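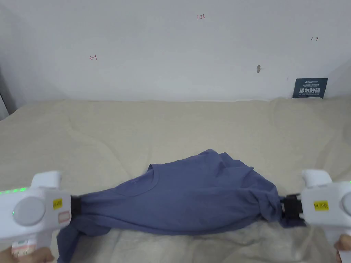 T-shirt azul-acinzentada por cima da cama, quarto 309

Ata da reunião de moradores da Residência Vakden
Sábado, 19 de agosto de 2023
Local: sala comum do rés do chão
Presenças: 18 moradores, assinaturas na folha que está com a pasta das atas

Ordem de trabalhos
1. Leitura da ata anterior
2. Quarto 309: cama, roupa e arrumação
3. Máquinas de lavar
4. Roupa de cama
5. Outros assuntos

Começámos com dez minutos de atraso, culpa minha, que fui à procura da extensão para o projetor e voltei sem ela. Fez-se tudo em papel e correu bem na mesma. Se faltar alguma coisa na ata, digam-me, que eu corrijo antes de ir para o placard.

1. Leitura da ata anterior

Li em voz alta, como sempre depressa demais, e foi aprovada com uma correção: o armário do corredor é um Skuver de duas portas, e eu tinha escrito três. Já emendei à mão no original.

2. Quarto 309: cama, roupa e arrumação

Este ponto levou quase metade da reunião! O 309 continua a ser o quarto que mostramos a quem vem ver a casa, e queremos que pareça um quarto onde apetece dormir. A cama com a cabeceira cinzenta estofada fica onde está. Houve uma proposta para a virar para a janela, fizemos as contas ao espaço de passagem e perdeu por larga maioria (eu votei a favor, fica registado, gosto de acordar com luz).

Depois entrámos na dobragem das t-shirts, e aqui a sala animou-se. Há quem dobre em três ao comprido, há quem dobre ao meio e enrole, e há quem ponha simplesmente numa cruzeta. Para a roupa que fica na gaveta do 309 ficou decidido assim:

- t-shirt estendida na cama, com a gola para cima e as costuras dos ombros esticadas;
- mangas para dentro, um lado de cada vez;
- dobrar ao meio pela altura e outra vez ao meio;
- na gaveta vão ao alto, com a dobra virada para cima.

As camisolas grossas ficam na prateleira do Skuver e não entram nesta conversa. Alguém perguntou pelas camisas e decidimos pendurar, sem mais debate, que já se ouvia a chaleira.

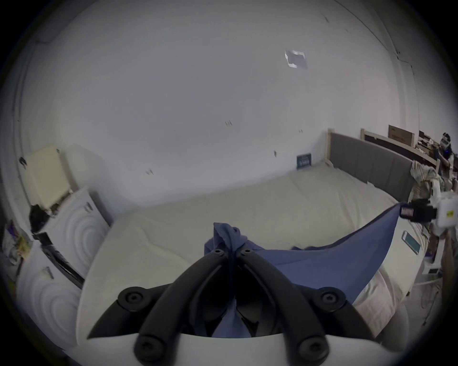
Ilda Varejão
Secretária da reunião, Residência Vakden

Continuando no ponto 2. Ter a cama e a máquina de lavar tão perto uma da outra dá jeito, sou a primeira a dizê-lo: tira-se a roupa, dá-se dois passos e já se está a esticar o pano em cima do colchão. Para as peças finas é o melhor sítio da casa, cabe tudo aberto e dá para acertar os cantos com calma. O que não pode ser é a cama ficar com a roupa em cima de um dia para o outro. Quem estende, dobra e guarda antes de sair do quarto. Aprovado por unanimidade, o que nesta casa é raro.

Pediu-se também atenção aos telemóveis pousados em cima do colchão. Entre puxar um lençol e sacudir uma fronha, vão parar ao chão num instante - já tivemos um ecrã partido na primavera. Vamos arranjar uma mesinha estreita para aquele lado. Eu fico de ver se a que está na arrecadação ainda tem as quatro pernas boas.

3. Máquinas de lavar

A Zwahlen mandou finalmente o orçamento para as duas máquinas novas da lavandaria do rés do chão: 2598 euros, com entrega e recolha das antigas. Discutiu-se bastante. Uns acham caro, outros estão fartos de centrifugar duas vezes (eu sou desses, as minhas toalhas saem a pingar). Ficou combinado pedir um segundo preço e decidir em outubro. A máquina do 309 não entra neste orçamento e mantém-se.

Enquanto não há máquinas novas, lembrete geral: limpar o filtro, deixar a porta entreaberta e não usar o programa longo depois das 22 horas. O vizinho de baixo tem um sono leve e uma vassoura comprida.

4. Roupa de cama

Passaram de mão em mão as amostras da Zondov, uma coberta creme e outra cinzenta. A creme ganhou. Diz bem com as paredes brancas e com a madeira clara da cama, e a cinzenta apanhava cotão só de olharmos para ela. Encomendam-se 10, já a contar com as de reserva para a prateleira de cima.

Quanto ao modo de fazer a cama: a coberta deve ficar esticada do lado da parede, que é onde faz sempre aquele refego, e entalada no canto. Dá trabalho, eu sei, é preciso pôr um joelho no colchão e chegar lá com o braço todo. Quem tiver o braço curto que peça ajuda!

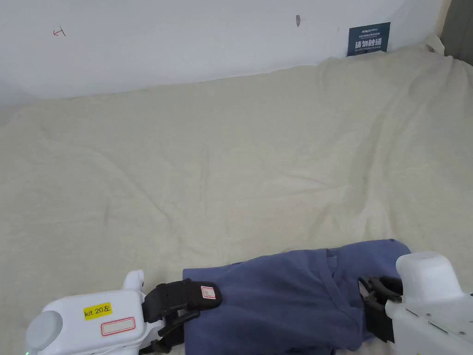

Coberta creme e placa junto à parede, com a peça azul-acinzentada ainda por arrumar

5. Outros assuntos

Placa do quarto. A plaquinha azul-escura que está encostada à parede, com os caracteres 请勿触碰 (para quem não lê chinês, quer dizer «por favor, não tocar»), fica no mesmo lugar. Foi pedido que se acrescente uma tradução em português e eu ofereci-me para a escrever, em letra legível, prometo.

Parede. Há um risquinho vermelho e uma mancha cinzenta na parede branca por cima da cama. Vamos experimentar primeiro com um pano húmido e sabão neutro, com jeitinho, e só se não sair é que se abre a lata de tinta. Pediu-se que ninguém use esponja mágica, que na parede das escadas deixou uma auréola brilhante que ainda lá está.

Cruzetas. Faltam outra vez. Se as levaram emprestadas do Skuver do corredor, tragam-nas de volta, mesmo as tortas.

Cesto dos perdidos. Continua cheio de meias sem par. Ficam lá até ao fim do mês e depois seguem para panos do pó.

Lanche. O bolo de laranja desapareceu antes do ponto 4 e foi pedida a receita, que vai afixada ao lado desta ata.

A próxima reunião é em outubro, à mesma hora e na mesma sala, e o dia certo vai no placard assim que tivermos o segundo orçamento das máquinas. Eu levo a extensão.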